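Spare rooms wanted for the Herkenthorpe host scheme

The autumn intake of student nurses arrives at Herkenthorpe in September, and we are again short of places for them to sleep. Last year 70 households took part. Several of those have since moved away or given the room to a grandchild, and the waiting list has grown. If you have a bedroom that stands unused for most of the week, please read on.

Most spare rooms double as storage, and that need not put you off.

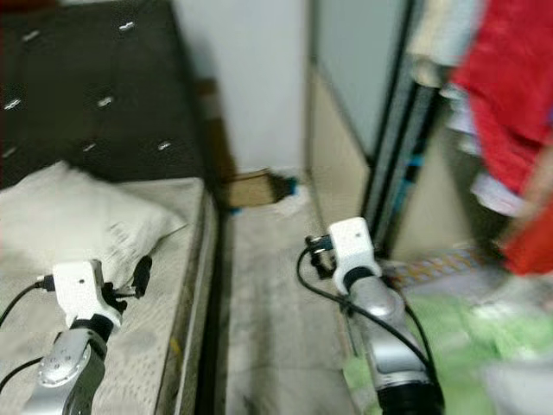
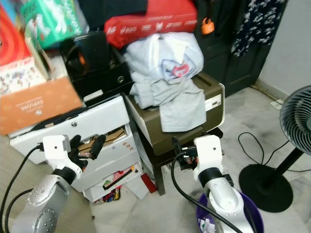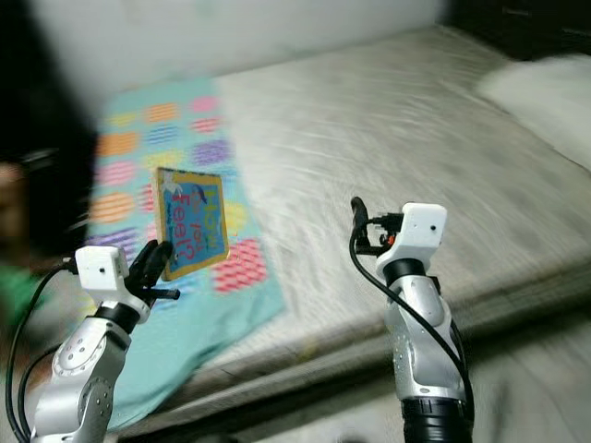 The scheme works on weekday lets. Your lodger comes on a Sunday evening or first thing on Monday and goes home on Friday after the last shift. Weekends are yours. You are paid £520 a month, straight into your bank account, and the payment does not stop if the student is away for a reading week. Lodgers buy and cook their own food unless you agree something else between you. A few hosts do an evening meal for a bit extra, which is a private matter and not something the office gets involved in.

We ask for a proper bed, somewhere to put clothes, a door that shuts and a lamp good enough to read by. A desk is helpful but the kitchen table will do, and the hospital library stays open until ten at night. The room does not have to be large. It does not have to be newly painted either, although it should be free of damp and have a window that opens. A working smoke alarm on each floor is required, and we will test it when we visit.

The visit takes less than an hour. Lorena Toledo does all of them this year and can come in the evening if you work. She will look at the room, the bathroom and the kitchen, go through the agreement with you and leave a copy. Please have your home insurance details to hand, as some insurers want to be told about a lodger before the first night. Tenants need written permission from their landlord. We have a standard letter for this, and Stollmont has already said yes for its houses on the east side of town.

Clearing a room is the part that people put off. The hospice shop on Lyimo Street takes bedding in good condition, children's books and small furniture, and will collect larger pieces with a week's notice. It cannot take electrical goods or mattresses. Those go to the tip, where you will need to book a slot. If you would like to keep things in the room, one cupboard or the space under the bed is fine so long as the student knows about it and you are not going in and out to fetch them.

Students are matched by shift pattern and by bus route. The Jidow bus now runs from half past five in the morning, so the villages along it can be included for the first time. Tell us about pets, smoking and stairs on the form. We do try to meet preferences — a quiet house, a non-smoker, someone who likes dogs — but cannot promise all of them.

A placement lasts one term to begin with. Either side may end it with 2 weeks' notice, and we will find the student another room, so you will not be left to sort that out yourself.

Forms are at the main reception desk and at the library. Completed ones can be handed in at either place or posted to the accommodation office, marked for Lorena's attention.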